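Project report: drinks storage in the shared kitchen, Oltulstead Hall
Mélanie Hawthorne, group 3, draft for June hand-in

1. Why this topic
Everyone on our floor buys drinks, everyone loses them. Cups go missing too. Wanted to find out if a simple storage plan would cut waste and stop people buying doubles. Budget 40 pounds, mostly spent on labels and a tray from Hoekstra.

2. What we store
Cups, bottled water, cans. Cups are the worst for space, they roll if you lay them down and get dusty if you don't.
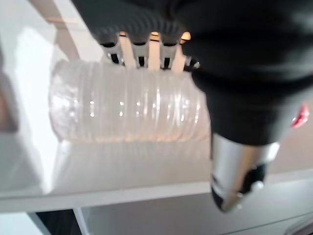 Fig. 1. Clear ridged plastic, laid on its side.

Survey went to 300 residents via the Hiniron noticeboard. Replies slow at first, then a rush the night before it closed. Most common complaint was warm drinks, second was not knowing whats already in there.

3. The cold drawer
Our plan gives the bottom drawer to drinks only, food goes up top. Less rummaging, door open for less time. Bottles and cans share the one bin, as with the red-capped water and the blue Pepsi can, so the taller things need to go at the front or the small ones get buried. We tried dividers made of card but they went soggy, see appendix B. Next version would be plastic.

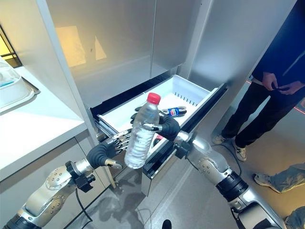

Rules for the drawer were kept short. Name on the cap if you want it kept. Nothing glass. Water goes in full bottles only if theres headroom, it expands when it freezes and the bottle can split. Stalilano (the block next door) use a sign-out sheet, we thought that was too much work for a can of pop.

4. Open questions
Came up at the group presentation, answered here in short. 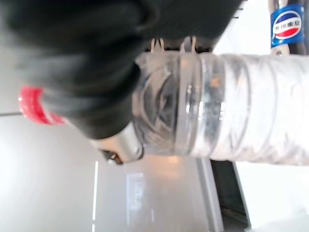

How long can a can of fizzy drink stay in the freezer?
Half an hour at most, and set a timer. Past that it can burst, and cleaning frozen cola off the rails took us most of an evening.

5. Still to do
Finish cost table, recieve second survey back, write up the cups section properly.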